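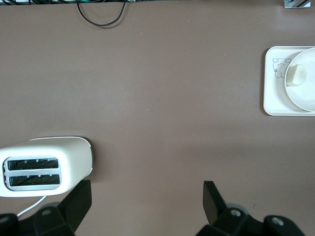 Moving house with a shotgun certificate – cabinet and notification

Hooman Arabzadeh
I hold a shotgun certificate and own 2 guns, both listed. I am moving from Prindstead to Wisbridge in August, into a different police area. My cabinet is a Hnatiuk 633, bolted to a solid brick wall. The new house has stud partitions upstairs and a block garage attached at the side. Completion is at noon and the old house has to be empty by then, so there will be some hours when the cabinet is not fixed to anything. Do I tell the old force, the new one or both? And where do the guns go in the meantime? I also have 600 cartridges to shift.

Leena Ikonen
Tell the force that issued the certificate, in writing, with the new address and the date. It passes the file to the new area. I would email the new licensing department as well, as it is the one that will want to see the cabinet. Keep copies of both.

For the gap, lodge the guns with a registered firearms dealer. I used Brandano when I moved and left mine there for 21 days. Ask for a receipt with the serial numbers on it, and ask the dealer what has to be notified, as this can depend on how long they stay. 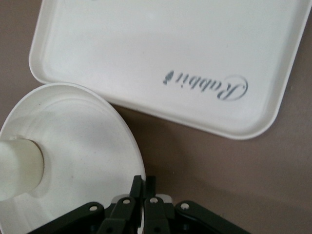
On fixing, use an outside wall or a load-bearing internal one. Stud partition is poor unless you can get into the timbers, and even then the officer may not accept it. An attached garage is sometimes agreed to, but expect to be asked about the door, the locks and whether there is an alarm. Get the answer before you drill – some will look at photographs in advance.

Simin Esfahani
My brother-in-law just put his in the loft and no one minded. Depends who you get.

Elaheh Shahbazi
Agree with Leena on the dealer. A loft can be fine if there is brick to bolt to, but I would not rely on it without asking first.

Cartridges do not need to go in the gun cabinet. Mine are in a separate locked steel box, keys kept apart. Do not send them with the removal firm. Check your house insurance too – my policy wanted the cabinet position confirmed in writing.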